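Linen bench notebook, Flukley workroom
August, started 7.40 am

Big pale cloth on the go this morning, pinkish-beige blanket folded up behind it. Kettle on, door open, good light.

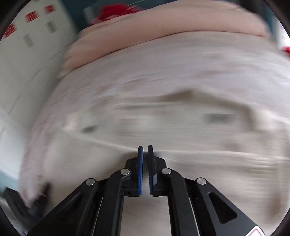 What I'm trying to sort out

How to get a crease out of a big pale cloth without an iron. The Mistasham order is 26 cloths, all to go out folded in the same size, and I'd love to do the lot by hand smoothing if the finish holds up. Last month's went under the press and came out with a shine along the fold lines that I didn't like at all.

Method so far

Lay the cloth out, find the worst crease, then pull from both ends of it at once with flat hands. I was pulling across the crease before (wrong!) and it just shunted the fullness over and made a new one. Pulling along it first, then sweeping outward from the middle, is heaps better. Two sweeps each side, light pressure, then leave it alone for a bit. The leaving alone matters more than I'd have guessed. Went and had a cuppa after the fourth cloth, came back and the centre fold had relaxed to almost nothing!

The Bremau cotton behaves beautifully. The Pinheiro stuff has a looser weave and wants to skew, so square up the hems before any smoothing or you'll be chasing a diagonal all morning. I did exactly that with the first one and had to shake it out and start over.

Folding

Thirds lengthwise, then half, then half again. Finished fold should sit at 438 mm on the long side to fit the shelf boxes. First three came up a bit long, so I've put a strip of masking tape on the bench edge as a gauge and it's been spot on from there. Very pleased with that tape.

Blankets are another matter. They want a loose roll at the fold, a proper fat rounded edge, and no pressing down with the forearm (I know it's tempting). Squash it and you get a hard line that shows from the other side of the room.

Still to do

Try the misting bottle on one Pinheiro cloth, very fine spray, and compare with a dry one beside it.
Check whether bin 826 has any more of the Bremau, I'd happily use it for everything.
New tape for the gauge, this one's lifting at the left end.
Blanket labels: sew on before folding, please, whoever gets to them first.

11.15, nine cloths done and boxed. Back on it after lunch.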